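## 6. Stalled Reach and Gripper Fault Recovery

Applies to Wandunance units running the Sindier arm controller, firmware 2568 and later. Units on earlier firmware do not hold position after a fault and must be updated before they are used for appliance tasks.

A stalled reach happens when the arm controller sees more load than it expects while the hand is inside an enclosed space, such as a dryer drum, a cabinet or an oven. The controller stops the arm, locks the shoulder and elbow, and logs one of these codes:

- **E-2711** – load limit passed at the wrist or forearm
- **E-2711-G** – same as above, with the gripper closed on an object
- **E-500** – lost contact with the arm controller through the tether

The legs keep balancing after E-2711 and E-2711-G. They do not keep balancing after E-500. Go to section 6.3 if you see E-500.

**CAUTION:** Do not pull the hand out by force. The wrist gears can be damaged while the elbow is locked, and the robot may step toward you to recover its balance.

### 6.1 Before you approach

1. Press PAUSE on the operator tablet. Wait for the status bar to turn amber.
2. Check that a second person is holding the wireless stop.
3. Walk up from the side of the free arm. Stay out of the space between the robot and the appliance.
4. Look for the tether on the floor and step over it. Do not move it yet.

The stall is most often caused by contact with the rim of the opening. The arm planner treats a door opening as a plain circle and does not know about seals, hinges or a door that has drifted back after it was opened. On a stacked washer-dryer the risk is higher at the top machine, where the forearm goes in at an upward angle and has less room to drop.

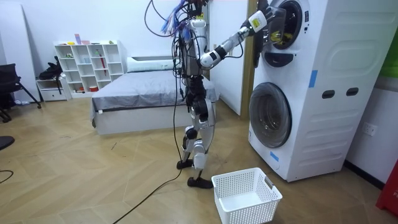

Forearm clearance should be checked at the door opening before anything else is touched. Contact at the lower rim is the usual finding, followed by contact on the hinge side. With a stacked unit, look at the upper door as well as the hand: it should be swung open, and it must stay there while the arm is in. Any basket on the floor at the robot's feet has to be taken away before you try to release the arm, as the robot may need to step forward or back. Slide it out from the side and leave it well clear.

### 6.2 Releasing the arm (E-2711 and E-2711-G)

1. Confirm that the appliance is off. Unplug it if you can reach the outlet without passing in front of the robot.
2. Have the second person hold the appliance door fully open.
3. On the tablet, open **Arm > Recovery** and select the arm that stalled.
4. For E-2711-G, tap **Open gripper** first. Let the item fall. Do not try to catch it.
5. Tap **Soften**. The elbow and wrist go to low stiffness. The shoulder stays locked.
6. Guide the forearm away from the rim with an open palm. Keep your fingers out of the elbow joint.
7. Tap **Retract slow**. The hand comes out along the path it went in.
8. When the hand is clear of the opening, tap **Home arm**.

**Note:** If **Soften** is grayed out, the robot has not finished settling its feet. Wait and try again. If it stays grayed out, go to section 6.3.

### 6.3 If the robot cannot be released

Attach the Jaiswal support strap to both shoulder points before you cut power. An unsupported robot will fall when the legs lose power, and with the hand still inside a drum it will fall toward the appliance. Take up the slack, press the wireless stop, and lower the robot's weight onto the strap. The elbow can then be moved by hand.

Do not restart the robot after an E-500 until the tether connectors have been checked at both ends. Save the log and send it to Welthorpe service with the serial number of the arm controller.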